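Petetti sorting line

The Petetti sorting line is a two-armed robotic station used to sort packaged snacks and instant noodles into clear plastic bins at the Drenham site of Moltedell, a firm that packs mixed grocery boxes for offices and student housing. The name belongs to the software that plans the arm movements and is used loosely by staff for the whole station. It has been promoted as a way of relieving packers of repetitive work. How far it has done so is disputed, mostly by the packers.

Background

Before the station was introduced, sorting at Drenham was done by hand. Packers stood at a long bench, took loose bags from a tote and dropped them into bins by type. The work was dull and hard on the wrists, but it was also learned in an afternoon, and people moved in and out of it during a shift. Moltedell's management described it in a planning note as "the task most ready to be handed over." The note did not record who had been asked.

The project was led by Valtteri Partanen, who had overseen a smaller trial at the firm's branch in Guimarães. That trial used one arm and one type of bag. Its results were cited often in favor of the Drenham station, although the Drenham product list ran to 641 items, many of them in soft wrappers that fold, slide and catch the light.

Equipment and operation

The station is built on a wooden workbench with a black arm mounted on each side, both reaching toward the middle. Each arm ends in a gripper. Bags are laid out on the bench near the bins and the arms are meant to move them in, one kind to a bin.
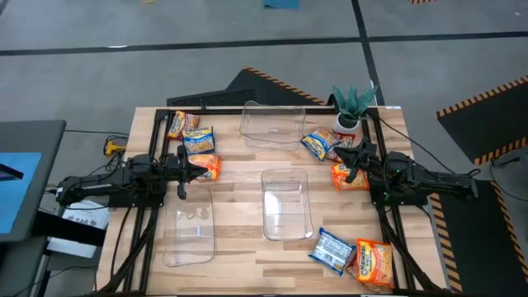

The Drenham workbench with the bins empty and snack bags set out around them.

Laying out the bags is a human job. So is swapping the bins, wiping the bench, turning over a bag that has landed on its face, and separating two that overlap. The promotional sheet for the station gives a figure of 2,000 picks per shift. Sirkka Ruotsalainen, a packer who kept her own tally through May, wrote down every time she had to step in and reached 164 on her worst shift. Management replied that her count included minor corrections. She answered that minor corrections were what she now did all day.

Flat, light bags are the most troublesome. A gripper may close on the air-filled middle and lose it, or pinch a seam and drag the bag along the wood. Blocks of dried noodles have a firmer shape and are generally thought to be the station's best product, a point that its defenders tend to make using noodles only.

Effects on staff

The number of people employed at Drenham did not fall when the station arrived, and Moltedell has made much of this. The kind of work did change. Packers who had set their own rhythm now wait for the arms, and several have said that waiting is more tiring than packing. The post of "station attendant" was created at the same hourly rate as a packer, with responsibility for stoppages added.

Aarne Hämäläinen, a shift lead, has given the most favorable account from the floor. He reported fewer complaints of sore wrists and said two older colleagues would have left without the change. He has also said that the late shift is lonelier, with one attendant at a bench that used to hold four people talking.

Training is a further point of contention. Attendants were promised a course in setting up the software. What was delivered was a morning session on the stop button and a printed list of error messages. Changes to the product list still go through Partanen's office, and a new wrapper design can leave an item off the station until someone there has time for it. In the meantime it is packed by hand, usually by the attendant.

Evaluation

Moltedell's own review found the station a success. It compared weekly output before and after installation, but left out the hours spent preparing bags and bins, which had been moved to a different cost heading. A shorter review by Seija Harju, written at the request of the staff representatives, put those hours back and found the gain much smaller. She did not call for the station to be removed. Her main request was that results be listed separately for each product.
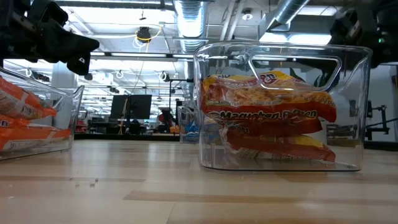
Later changes

After Harju's review the station was limited to 800 picks per shift, and attendants were allowed to decide which products to run. Most chose noodles. Nelli Keskinen, who took over scheduling, brought back a hand-packing bench beside the station for soft bags, and packers now trade places between the two at the break. The promotional sheet has not been revised.

A second station was planned for Guimarães. No opening month has been given.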